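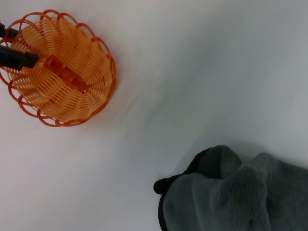 橙色塑料编织篮,花边圈口,从正上方看

Enetti 旧家什邮件列表 存档 第 3093 封
主题:回复:橙色的塑料编织篮,怎么洗,怎么用,断了的花边怎么办
发件人:Urho Kemppainen
收件人:Enetti 旧家什列表全体

Merja 和各位好,

这封信我昨晚就开了头,写了两段,去看锅里的豆子,回来又觉得前面说得不对,删了重写。所以要是读着有些地方前后接不上,请大家包涵,我写信一向这样,列表里的老朋友都知道,新来的朋友慢慢也就习惯了。

Merja 的来信我读了两遍,原文放在最下面,免得后来加入的人还要去翻存档。篮子真是漂亮!那种橘子皮一样的橙色,中间密的地方颜色浅一点,透着点黄,越往外沿越浓,我一看就想起我姨妈家厨房的窗台。她有一只和它差不多的,放洋葱和蒜头,一年到头都摆在那儿,底下垫一张折成四层的旧报纸,报纸隔些日子换一回。小时候我被派去换报纸,换下来的那张总是沾满蒜皮,一抖就飘得满地都是,抖完还得扫地,扫完姨妈再给我一块蜜糕。所以我对这类篮子的感情里面有一半是蜜糕,大家听我的意见时要打点折扣。

先回答 Merja 的第一个问题,怎么洗。

你说用洗碗布擦过,布在缝里一拖就起毛,擦完反而挂了一层线头。这个我完全懂,我头一回也是这么干的,而且还用的是一条新毛巾,后来拿镊子一根一根往外夹毛线,夹了一个晚上。这种篮子是一根一根细条从中间往外面弯着散开的,条与条之间就是一道窄缝,布进不去,只能在表面刮。得用刷子,要软的,长毛的。我用的是一把旧的刮胡子刷,猪鬃的,毛已经塌了,刮胡子不行了,刷篮子正好。没有这个,一把用软了的牙刷也行,就是慢。

顺序上我是这样做的:先不沾水,把篮子倒扣过来,拿手掌在底上拍一阵,把浮灰、干掉的蒜皮、面包渣之类的拍出来。千万在阳台上或者浴缸里拍,我在客厅拍过一次,那次的事就不提了。拍完了再放一盆温水,手伸进去觉得舒服的那个温度,挤一点平常洗碗的洗洁精,把篮子整个按下去泡着。泡多久看脏的程度,厨房里用过、沾了油烟的,我会吃完早饭泡上,到喝咖啡的时候再去刷;只是落灰的,泡上之后去浇个花,回来就可以动手了。

刷的时候顺着条子走,从中间往外沿刷,不要横着来。横着刷看起来快,其实刷毛会卡在缝里,用力一扯,老的塑料条就可能裂。我有一只浅绿色的就是这么裂的,裂得还不是地方,正在底中央,现在只好拿来装晾衣夹。里面刷一遍,翻过来外面再刷一遍,然后清水冲,对着光看一眼,缝里要是还有黑的,就拿一根竹签包一点湿棉花去捅。木牙签不要用,尖头断在缝里,拿不出来的。

有人喜欢用开水烫,说是消毒,我劝大家别这样。老塑料碰到开水会软,软了就走形,走了形的圈口放在桌上一边高一边低,往后看着都别扭。洗碗机同理。Planden 那边旧货摊的一位摊主跟我说她所有的塑料篮都进洗碗机,什么事也没有,可是我看她摊上那些篮子,没有一只是圆的,所以各位自己掂量吧。

漂白水我也不赞成,颜色会发乌,橙色尤其吃亏。真有油腻得发黏的,用小苏打加一点点水调成糊,抹在外沿那一圈花边上,放一会儿再刷。花边那一圈是最藏灰的,一个一个的小弯儿叠着往外翻,每个弯儿里头都有一小撮灰,手指头套一层湿的薄棉手套,一个一个抹过去,比刷子还好使。听着麻烦,开着收音机做,半个节目就抹完一圈了,我挺喜欢做这件事的。

晾干请找阴凉通风的地方,倒扣在晾碗架上就行。不要放到大太阳底下,这一条我要多说两句。橙色和红色的旧塑料最怕晒,晒一个夏天,朝外的那半边就淡了,淡了还会变脆。我姨妈那只就是,在窗台上摆了那么多年,靠玻璃的一侧后来成了杏子的颜色,另一侧还是原来的橘红,转过来转过去像两只篮子拼起来的。她倒不在意,她说这样知道哪边朝外。可是脆了就没办法,后来有一回我表弟从架子上往下拿,捏着花边一提,咔的一声,几个小弯儿就掉下来了。

说到这儿正好接上第二个问题,花边断了怎么补。

Merja 你说手上那一只是完整的,另外有一只白的圈口断了几处,想知道能不能粘。能粘,但要看断成什么样。如果断下来的那一小段还在,两个断口对得上,那就好办。先用酒精棉把两个断口擦干净,别留油。胶不要用那种瞬间干的,它干了以后又硬又脆,花边是要有点弹性的,手一碰就又断在旁边。我用的是双组分的透明环氧胶,慢干的那种,用牙签尖挑一丁点儿,抹上去,对好,然后最关键的是固定。夹子太重,会把弯儿压扁,我是用缝衣线松松地绕一圈,绕在旁边完好的弯儿上借力,打一个活结。放一夜,第二天早上把线剪了,多出来的胶用细砂纸轻轻打一下。这样粘的地方凑近了看得见,站着看不出来。

要是断下来的那段找不着了,就有好几种意见了。列表上第 479 封信,大家可以去存档里找,当时为这个吵得很热闹。有人主张从同色的破篮子上剪一段下来补,有人觉得断了就断了,用着就是,别去害另外一只。我自己两样都干过。从别的篮子上剪,难处是颜色,同样叫橙色,两只篮子摆在一起从来没有一样的,补上去反倒一眼就看见那一块。后来我的做法是把断口磨圆,别扎手,别刮毛衣,就这样了。有一只断得多,断口连成一片,我拿棉绳沿着圈口绕了一段,绕成一个小小的把手位,绳子是米色的,配橙色居然挺好看,有客人以为买来就是这样。

还有一招,是从 Vuorinen 的编织小组学来的:用粗一点的棉线,照着花边的弧度钩一段假的小弯儿,钩好了用糖水浆硬,再缝到圈口上。做出来很可爱,可是一洗就软,得重新浆。适合不大洗的篮子,比如装线团的。厨房里的就别试了,糖水招蚂蚁,我替大家试过了。

第三个问题,中间横着的那一条到底是什么。

这个问题问得我有点不好意思,我盯着照片琢磨了好久,也不敢说死。那一条比旁边的编织颜色深些,也实在些,直直的,上面好像还有一些细棱和小缺口。可以是提手放倒了横在口上,也可以是当中加的一道撑条。我见过的同类篮子两种都有。提手放倒的那种,两头会有个轴或者扣,手指从底下一勾,它应该能立起来;撑条的那种是和篮身连死的,勾不动。Merja,你有空用手指勾一下就知道了,动作轻一点,先勾靠中间的地方,两头一起跟着起来才对。要是勾着觉得只有一头松,马上停手,多半是另一头的扣卡住了,滴一滴缝纫机油,过一会儿再试。别用食用油,日子长了发黏,还有味。

如果真是提手,有两件事提醒你。一个是提的时候别装重东西,这种扁扁的提手看着结实,重量全压在两头的小扣上,土豆装满一篮提着走,走到楼梯口就掉了。我家的楼梯是石头的,土豆滚起来声音很大,楼下邻居开门出来看,还帮我捡了好些,我送了她一罐越橘酱。另一个是平时不用的时候就让它放倒着,立着占地方,又容易被袖子勾到。如果是撑条,那就更简单,当作格子用嘛,一边放姜一边放蒜,我觉得很合适。

下面说怎么用,这一部分我写得可能长一些,咖啡请先倒好。

你来信说它放在架子上好看是好看,就是不知道该往里装什么,装什么都觉得要么漏下去,要么盖住了好看的地方。我的经验是先看底。这种底上全是窄缝,米、豆子、纽扣、回形针不合适,漏倒不一定漏,就是会卡。往外抠纽扣的时候指甲受罪。大块的、要透气的东西最好:洋葱、蒜、姜、没熟透的梨、柠檬。洋葱和土豆别放在一只里,两样搁在一块儿都坏得快,各用各的。梨呢,底下垫一块洗软了的旧布餐巾,不然底上的条子会在梨皮上压出一道一道的印子。六月里草莓上来的时候我也用过,在篮子里再套一只小碗,草莓放在碗里,篮子露出一圈花边,端到桌上像过节!吃完碗一洗,篮子用湿布掸一下就行了,省事得很。

面包也好,但要用亚麻布裹着放,裸着放面包渣全掉到缝里去。鸡蛋我不放心,圆的东西在浅篮子里会滚,我太太放过,她说没事,她的手比我稳。

不放吃的也有很多用处。我门厅那只装的是手套和帽子,冬天回来,手套稍微有点潮,丢进去第二天就干透了,缝多,透气,比木盒子强。编织的朋友拿来放线团,这里要注意毛线会被花边勾住,尤其是马海毛,一勾一大团。可以在里面衬一块布,剪一块圆的,比篮口大一圈,边上锁一锁,松松地铺进去,要洗的时候拎出来就是。布的颜色,我试过白的、蓝格子的、深绿的,橙色篮子里面还是白的最清爽,花边衬在白底子上一个弯儿是一个弯儿,清清楚楚的。你照片上它放在白的台面上,效果就是这样,我看了还跟太太说,回头把我们那张深色的桌布收起来。

浴室里我不大建议,虽说塑料不怕水,但是肥皂渣进了缝里会结成一层白的硬壳,刷起来费劲。要是一定想放,就放卷好的小毛巾,别放肥皂和洗发水瓶子。

收纳的问题也顺便说一下。Merja 问好几只怎么叠着放才不伤花边。我见过有人直接一只套一只往上摞,底压着口,最底下那只的花边全都压平了,过一个冬天再拿出来,弯儿就立不回去了。也不是完全没救,用吹风机的低档隔着一段距离慢慢吹,一边吹一边用手指把它撑起来,等凉了再松手,能回来一大半。可是这事费工夫,不如一开始就垫好。我是每两只之间垫一块旧的法兰绒,裁成圆的,比底大一点,让分量落在底上而不是花边上。大的放下面,小的放上面,一摞最多 3 只,再多就歪了。我的架子是 Kavia 的窄搁板,深度刚刚好,篮子口露出来一点点,伸手就够着。要是你的搁板浅,花边老是探出去,从旁边走过容易蹭,那就还是挂起来吧。

挂也有讲究。别直接把钉子穿在花边的一个弯儿里,那一个弯儿吃不住整只篮子的分量,日子长了就拉长,拉长了就断。要用绳子从底上靠近外沿的缝里穿过去,穿两个离得远一点的地方,系成一个宽宽的环,再挂到钩子上。我厨房墙上一共挂了 5 只,颜色都不一样,太太说像一排水果糖。橙色的在最里面,离窗最远,道理前面说过了。挂着的篮子比放着的更落灰,特别是灶台那一面墙,油烟一熏,灰就粘上了,所以隔一阵要拿下来拍一拍,每回换季的时候大洗一次。我一般是换窗帘那天一起洗,反正那天盆也拿出来了,水也放好了。

另外你提到闻起来有股味道,像旧柜子。旧塑料吸味,这个正常。洗干净晾透以后,找一个纸箱,把篮子放进去,旁边搁一小碟咖啡渣(要晾干的,湿的会长毛),箱子盖上,放几天,味道就淡了。有人放橘子皮,也行,但橘子皮的味道自己又会进去,橙色的篮子闻着像橘子,倒也说得过去!如果放了还是有味,就再来一轮,别喷香水,香水和旧柜子味混在一起,比原来难闻得多。

至于来历,你问我认不认得出是哪一家做的。我认不出,真的。俯着看只看得到编法和花边,这样的花边许多地方都做过,我手上那几只底下都没有字。你把它翻过来,看看底中央有没有凸出来的小字或者小图案,找一张薄纸盖在上面,用铅笔侧着轻轻涂,字浅的时候这样最看得清。要是涂出来了,请务必发到列表上,我们这里有好几位就爱这个,能为一个字母的写法聊上一个礼拜。要是什么也没有,也别失望,该装洋葱还是装洋葱。

价钱我不想多谈,上次一谈价钱,列表里就有点不愉快。我只说一句,花边完整的和断了几处的,用起来一模一样,要是自己用,断了几处的反而放心,敢往里扔东西。

还有一件跟大家都有关系的事。我们在 Vuorinen 的旧物修补聚会,下一回想专门做一次塑料编织篮,大家把手上断了的、歪了的、洗不干净的都带来。我会带环氧胶、缝衣线、细砂纸和吹风机,刷子请自己带,我那把刮胡子刷舍不得借(说出来有点小气,可是它真的快秃了)。水盆那边厨房里有。下午两点开始,弄到几点算几点,有咖啡,我太太答应烤蜜糕。想来的请直接回信给我,别回全体,免得大家信箱里塞满了“我也来”。白篮子的断口,Merja 你一定带上,掉下来的小段用信封装好,别和线头放在一起,我上回就是那样弄丢的。

我好像还漏了一个问题……对,衬布怎么锁边。没有锁边机的话,手缝用卷边针就好,折一道窄窄的边,针脚密一点,边薄了放在篮子里才服帖。布先下水洗一遍再裁,棉布会缩,我有一块蓝格子的就是裁好了才洗,缩得只够垫在一只咖啡罐底下,现在也确实垫在那儿。

豆子又该看了,先写到这里。祝大家都好,Merja,谢谢你的照片,也替我问候你母亲。

Urho Kemppainen

又及:刚才太太从后面看了这封信,说我忘了提醒大家,刷篮子的水倒掉之前先用漏勺捞一捞,蒜皮会堵下水口。她说得对,上次是她通的。

又又及:垫底的报纸,现在的报纸油墨有时候会掉色,浅色篮子请改用烤盘纸或者包面包的那种牛皮纸。橙色的沾了一点黑也看得出来,别大意。

----- 原邮件 -----
发件人:Merja Laaksonen
收件人:Enetti 旧家什列表全体
主题:橙色的塑料编织篮,怎么洗,怎么用,断了的花边怎么办

大家好,

我在列表里潜水很久了,一直读,很少写,今天总算有件像样的东西可以拿出来问问大家。

附上的照片里是一只橙色的塑料编织篮,圆的,边上有一圈一圈往外翻的小花边,像蕾丝似的。我是在帮母亲收拾储藏间的时候翻出来的,它压在一摞旧桌布后面,母亲说她自己都忘了还有这么个东西,问她哪儿来的,她先说是婚礼上人家送的,过了一会儿又说是从 Planden 买的,再过一会儿说那是另外一只。我就没有再问了。她让我拿回家,我高兴得不得了,一路抱在腿上。

拿回来以后我用洗碗布擦了一遍,结果缝里全是线头,越擦越多,灰倒还在里面。请教各位,这么细的缝到底该怎么洗?能不能用热水?我怕把它洗坏了,现在只敢摆着看。另外它有一点旧柜子的味道,不重,凑近了才闻得到。

第二,我另外有一只白的,样子相近,小一些,花边断了几处,断下来的小段我留着两三个,其他的不知道去哪里了。这样的还能修吗?用什么胶?我家里只有粘鞋底的胶,感觉不太对。

第三,这只橙色的,中间横着一条扁扁的东西,我一直没弄明白是提手还是别的什么。我没敢去掰它,怕掰断了。有谁家里有类似的吗?

然后就是用处。我把它放在厨房架子上,好看是真好看,早上进厨房第一眼看到它心情都好些,可是空着又觉得浪费。放过几个柠檬,柠檬把好看的编织都盖住了;放过晾衣夹,夹子又老是卡在底上。你们都拿来装什么?几只叠在一起的话,花边会不会压坏?我先生说干脆挂到墙上去,我怕钉子把它拉坏。

还有,要是有人看得出这是哪里做的,也请告诉我,我可以回去讲给母亲听,说不定她又能想起一点什么。

先谢谢大家了。我住得离 Vuorinen 不远,修补聚会要是哪回弄这一类的东西,我很愿意带着白的那只来,也可以带点心,我做的肉桂卷还过得去,就是形状不大整齐。

Merja Laaksonen

----- 原邮件结束 -----

Enetti 旧家什邮件列表
回复请保留主题行,引用请放在信末。
退订请发一封空信给列表管理地址,主题写“退订”。

上一封(按主题):橙色的塑料编织篮,怎么洗,怎么用,断了的花边怎么办
下一封(按主题):搪瓷壶盖子上的木钮松了
按日期浏览 按作者浏览 按主题浏览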